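Keep the Fake Plants and Dust Them

Eliseo Solís wrote on this site in December that offices should throw out their artificial plants. He called them dishonest. I read it twice and I still disagree, mostly on practical grounds.

I ran the supply budget for a shared office for several years. One year we spent $1488 on live plants and the service contract that went with them. The next year we bought artificial ones for $146 and did not replace any of them. Live plants need light and a person who remembers them over the holidays. A room with fluorescent panels and mesh chairs gives them neither.

A few fake plants on a plain table do enough. Mix the kinds. One spiky, one with flowers and one that is all leaves will look better than three of the same, and the pots don't have to match.
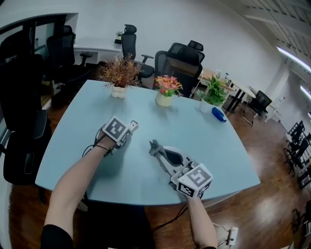
Solís is right about one thing, and it is dust. A gray film on a green leaf is what makes a fake plant look sad, and most offices let it build up until the plant goes in the trash. That is a cleaning problem. It takes a cloth and a few minutes every other week.

People overbuy for this. Refugio Bermúdez, who cleaned our floor, tried the spray I ordered and went back to a knitted cloth and plain water. I think the texture helps. A smooth wipe slides over the leaves and pushes the dust into the joints. Hold the stem near the pot with one hand and work outward with the other. Flowers get a dry cloth only, as the color on cheap petals can run.
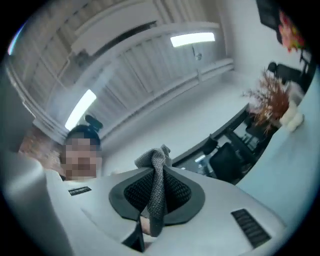
A gray knitted cloth, bunched at the top.

Wash the cloth afterward or you will put the same dust back next time. Put the plants back with some space between them so the table can still be used as a table.

If an office has a good window and someone who likes watering, buy real ones. Ours had neither.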